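Trikham perception log, June. Short thread on why our plate tracker kept losing the plate halfway through a put-away, and what we changed.

1/ The task is two-handed: carry a round white plate through a narrow kitchen and put it in an overhead compartment. Input is head camera only. No depth, no markers.

2/ We estimate the rim first. Fit an ellipse to the thin dark line round the edge, then solve for the plane. With the plate held level over a plain floor this is nearly free.

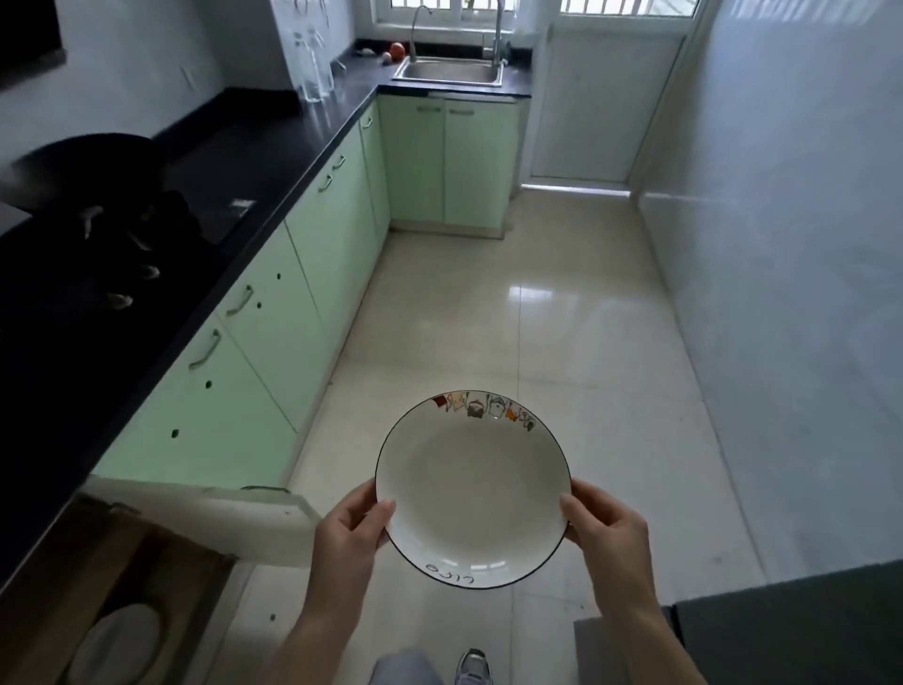 3/ A circle gives you a normal but no rotation about it. For that we need something printed on the face. If the print is small or seen upside down, the old Baumgart matcher returned a confident answer that was wrong by half a turn.

4/ Glossy floor tiles were the second problem. The segmenter (Wemska, stock weights) liked to merge reflected window light with the white of the plate. We now mask to the region between the two hands before fitting.

5/ Thumbs on the rim break the ellipse into arcs. The fit needs 70 degrees of visible arc in total, in no more than 2 pieces. Below that we hold the last plane and let the wrist poses carry it.

6/ Overhead is harder. Low light, stained board behind, a soft shadow across the face.

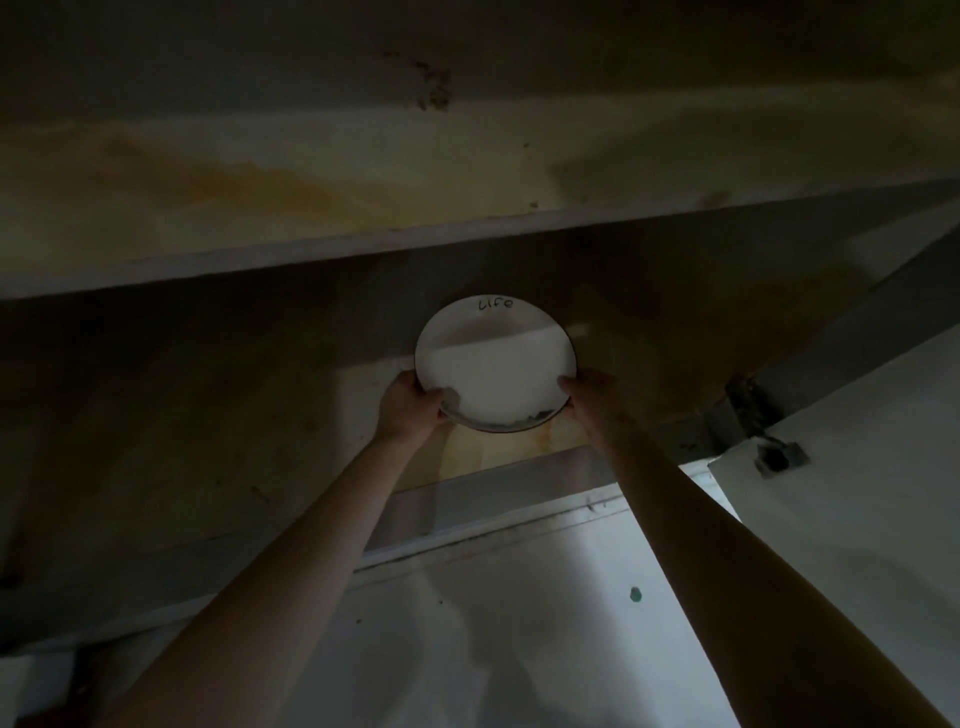
Posted by Trivevitz Robotics Tooling · thread, continued

7/ A diagonal shadow on a white face looks like an edge to a gradient detector. We were splitting one plate into two surfaces. Fix: reject any straight edge that ends on the fitted rim at both ends.

8/ Dark marks near the rim pull the fit outwards. A robust loss dealt with most of it — the rest went away when we raised the inlier threshold to 75 per cent.

9/ The planner now gets a pose plus a flag saying whether the rotation is trusted. For stowing it can ignore the flag. Plates are round.

10/ Replay set is 300 clips. Config goes into the repo once the wrist fallback has tests. Next job is bowls, where the rim fit holds but the plane offset doesn't.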